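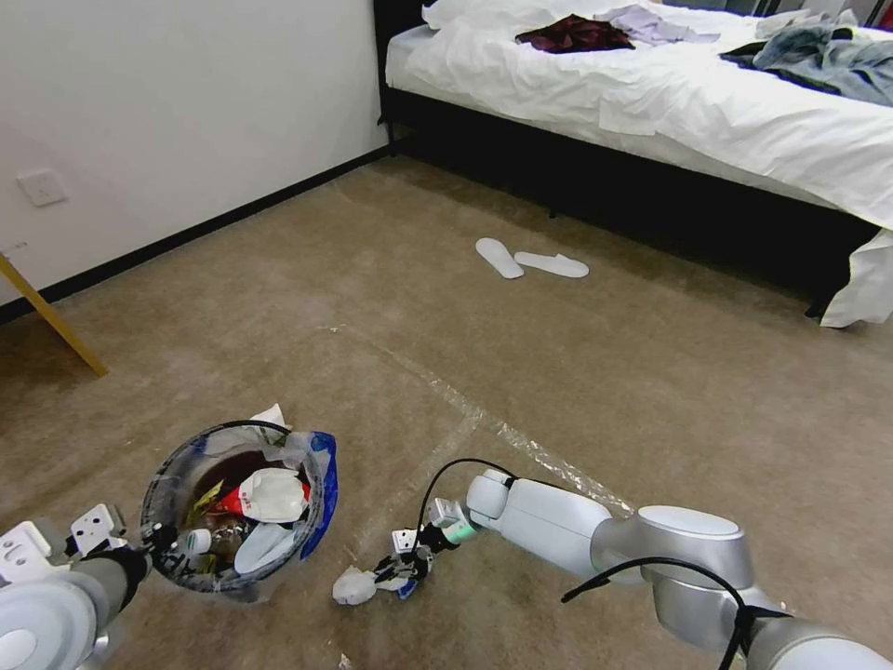

Figure 2. A gripper holding the rim of a lined trash bin on a bedroom carpet.

3.2 Why drivers put off updates

I went into this part of the study expecting people to complain about price, and they mostly wanted to talk about parking. Our survey covered 3,135 owners of connected electric cars in and near Grultuvdale, and I then sat down with 40 of them for longer chats (most ran well past the time I'd asked for, which was lovely of them!). The question was simple enough: when the car says a new software version is ready, what do you do next?

A lot of owners wait. Of the 40, 23 told me they had put off at least one update for over 15 days, usually because the car has to sit still while it installs and they didn't trust it to be done by morning. One commuter from Wunholm had been caught out in March, late for a shift with a blank dashboard, and had tapped "remind me later" ever since.

Where the car sleeps matters too - drivers with a garage and home Wi-Fi updated much sooner than those who park on the street. I had guessed the cellular link would even this out, but the signal on the older Wunholm streets is poor and downloads there kept stalling.

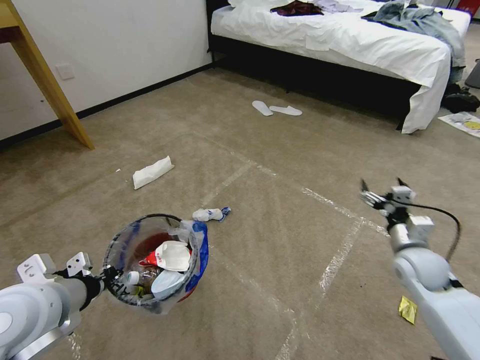

The wording of the notice came up again and again as well. Owners of the Ackermann sedan get a short list of what will change, and they liked that, even when the list was dull. Owners of the Kindach hatchback only get a version number, and several of them asked me what was in it (I had no idea, and had to say so). I can't claim the wording alone explains the gap between the two groups, as the Kindach cars in our sample are also older and more often parked outdoors.

I've kept the two groups apart in the tables for that reason. The survey closed on 29 January 2021, so changes either maker has made to its notices after that date aren't covered. Section 3.3 takes up the owners who turned automatic updates off altogether.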